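Bin picking, week whatever

Friday, September 19, 2025

So the counter rolled past 2,415 this morning and I celebrated with a vending machine granola bar. That's how many grasp attempts we've logged for Skunidwood, which is the name I gave the picking model back when I thought I'd get to rename it later. Too late now – it's in every folder path.

If you're new here: the model looks at a bin of stuff and guesses where to grab. To get good at guessing it needs lots of examples, misses included. For the first batch I threw out the misses. Don't do that! I lost 121 perfectly useful failures and had to go collect more of them on purpose, and failing on purpose is weirdly hard.

My routine is pretty simple. Drop a few objects in, shake them up a bit, let the arm try, save everything, repeat. I do around 200 tries in a good afternoon over here in Stalville, fewer when the cables decide to snag on something and I have to stop and re-tie them. I change the mix every so often so the model doesn't fall in love with one layout. Blocks are easy for it. Anything shiny is a nightmare, and long thin things right up against a wall are nearly as bad.

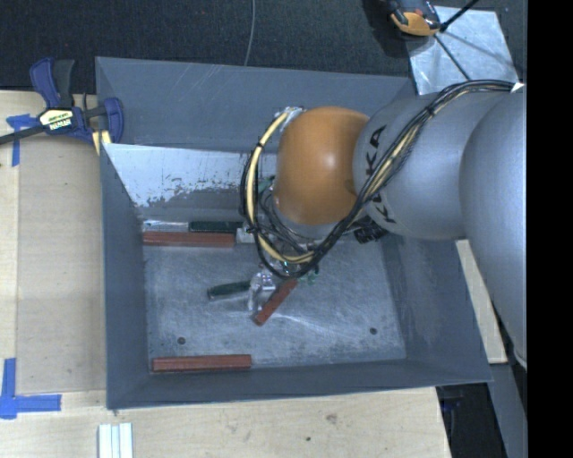 Anyway, the labeling. I was marking every try as good or bad by hand in Flastum, and by Wednesday my eyes were done. Now the gripper width decides first and I only check the ones it isn't sure of (a part held by one corner, two parts at once, that sort of thing). Much faster, and I'm less grumpy at dinner.

Next up is running the same objects over at the Halliday building, where the light is awful. I'd like that set finished by November, before I touch the training code again. If you've got a trick for getting clean depth off shiny parts, please leave a comment – I've tried 3 and hated all of them.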